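Interview, 22 Feb 2024

The fault report from the Wekcombe cell runs to two pages and covers one event: an arm on a plate-wiping task continued to press downwards after its force limit had been reached. A plate broke, a finger mount cracked, and the cell was shut for three days. Said Benkirane wrote the report. Aldo Zanetti looks after the control software at Girkau, the firm that runs the cell. They were interviewed together.

Benkirane begins with the order of events. The arm had closed on the wiping pad, moved over the plate and started its descent. Contact was logged at the expected height. The controller should then have held a light, steady push and begun the wiping stroke. The commanded height kept falling instead.

"The log shows the wrist sensor reading a flat value from just before contact," he says. "The number never moved. The controller took it to mean that the arm was still in free air, so it went on looking for the plate."

The contact entry in the log came from a separate check on motor current. That check was written for reporting only and had no power to stop anything. Zanetti does not defend the arrangement. "It was added for debugging and it stayed. We had a signal that knew the plate was there, and we weren't using it."

The force sensor itself, a Fatlow unit, was tested on the bench afterwards and found to be in order. The fault was in the cable, where it bends behind the wrist. With the arm in most positions the connection held. When the wrist turned to bring the pad over the right-hand side of the work area, the cable pulled tight and the data dropped out. The driver software went on repeating the last good reading, with a fresh time stamp on each copy.

"That's the part I would underline," Benkirane says. "A lost cable is ordinary. A driver that hides a lost cable is a design error, and it was ours. The sensor raises a status bit when the link fails. We threw that bit away."

The cell is running again with a new cable and a changed driver. The task is the same one: the pad is gripped upright, carried over a plate on the taped surface and lowered.

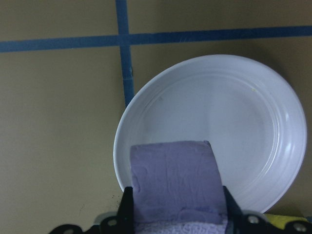 *Wrist camera view: the purple pad held between the gripper fingers over the plate.*

The blue tape matters to the account. Plates are placed by hand, one to a cell of the grid, and the program is told which cell to use. For the first months of the project only cells to the left of the vertical strip were used. The cells on the right were brought in during June, and the dropouts probably date from then.

Zanetti went back through the stored logs to check. He found 495 runs in which the force reading froze at least once. In nearly all of them it froze during travel, with nothing under the gripper, and came back before the descent. "They all passed," he says. "The run ended, the plate was whole, the result was written down as good. We were only checking the end of the run."

Asked why the emergency stop did not prevent the damage, Benkirane says that it did its job, but late. The operator was standing at the bench and pressed the button when the plate slid. By then the mount had already taken the load. The arm has a joint torque limit of its own, set high to allow for heavier tools, and the push stayed under it.

"There was no injury and no one had a hand in the area," he says. "The rules at Wekcombe keep people outside the line while the arm is powered. Had someone been reaching in to straighten a plate, the same fault would have pushed on them in the same way. The report says so in the first paragraph."

Four changes have been made. The driver now passes on the status bit, and any reading that stays exactly the same for more than a few samples is treated as lost. The current check can stop the arm. The joint torque limit is set for each tool. The cable has a longer loop and a clip, made by Younis, which holds the bend away from the connector.

The cable change was tested by turning the wrist through its full range 4000 times with the logger running. No dropouts were recorded. Zanetti is careful about the result. "It tells you about this cable in this position with this clip. The old one was fine when it was new as well."

They differ on what should follow. Zanetti would like a hard floor in software, a height below which the arm cannot be sent whatever the sensors report. Benkirane has no objection to a floor but doubts it would have saved the plate, as the rim stands higher than the middle and a floor set for one is wrong for the other. He would prefer a softer mounting between the wrist and the gripper.

A trial mounting has been ordered. Until it is fitted, the descent speed stays at half its former value, and the cable is checked by hand at the start of each shift.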